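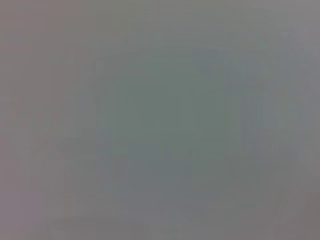 Ticket: Umow stand mixer stalls on stiff dough, bowl won't lock
Status: solved (I think!)
Category: Baking equipment / mixers

Hi all! Long post coming, so grab a coffee. I bake for a little food blog and I've had my Umow mixer for 3 years. It has been a champ with cake batter, frosting, meringue, all of it. Then in February I started testing a cinnamon bun recipe and everything went sideways.

What it does: I put in the flour, milk, yeast, butter and egg, set the hook going on speed two, and after a few minutes the motor slows down, hums and stops. The light blinks orange. If I leave it alone for a while it starts right back up like nothing happened (rude). Also the bowl has a wiggle in it that I swear wasn't there before. You turn it to lock and it sort of clicks, but then it creeps loose while it's kneading.

What I'd tried before posting:

Different outlet, no extension cord. Same.
Half batch. It made it all the way through, but the bowl still crept.
Cleaned the bowl base with hot soapy water and a toothbrush. There was a LOT of old dried frosting in the grooves, I'm a bit ashamed of that.
Swapped the metal hook for the coated one. Same.

Update, same evening

Gorbridge, where I bought it, has a parts desk, so I wrote to them. They asked for the dough weight, which I had never once checked. So I weighed it. The full batch came to 3,205 grams! The booklet says 2,000 is the most you should put in for yeast dough. I'd been doubling the recipe and then adding "a bit more flour" every time it looked sticky, so yeah, that's the stalling explained. The blinking light is the overheat cutoff and it was doing its job.

They also said the locking ring under the bowl wears out and that I should look for a shiny spot on one of the tabs. Mine had one, and the tab next to it was chipped.
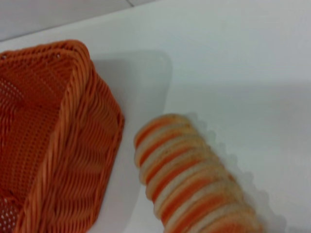 So I ordered a new ring. The Umow one was out of stock, but Gorbridge had one made by Plastemari that's listed for the same model, and it showed up pretty fast. Fitting it is easy: unplug the mixer, tip the head back, take out the screws in the base plate, lift off the old ring and drop in the new one with the arrow facing front. I put mine in backward the first time and the bowl wouldn't seat at all - if that happens to you, just flip it around and don't force it like I did.

Update, next morning

Made a single batch of buns at 7 a.m. in my pajamas. No stall, no orange light, and the bowl stayed put the entire time. The dough came out smooth and stretchy and I only added a spoonful of extra flour, about which I am very smug. I did a second batch straight after and let the motor rest while I washed the bowl, and that one went fine too.

One thing still open: there's a faint squeak at speed one when the bowl is nearly empty. It goes away once there's dough in there. The new ring is a tiny bit tighter than the old one, so maybe it's rubbing? If anyone else has the Plastemari ring, does yours squeak, and did it wear in? I'll leave the ticket open until I hear back or the noise quits by itself.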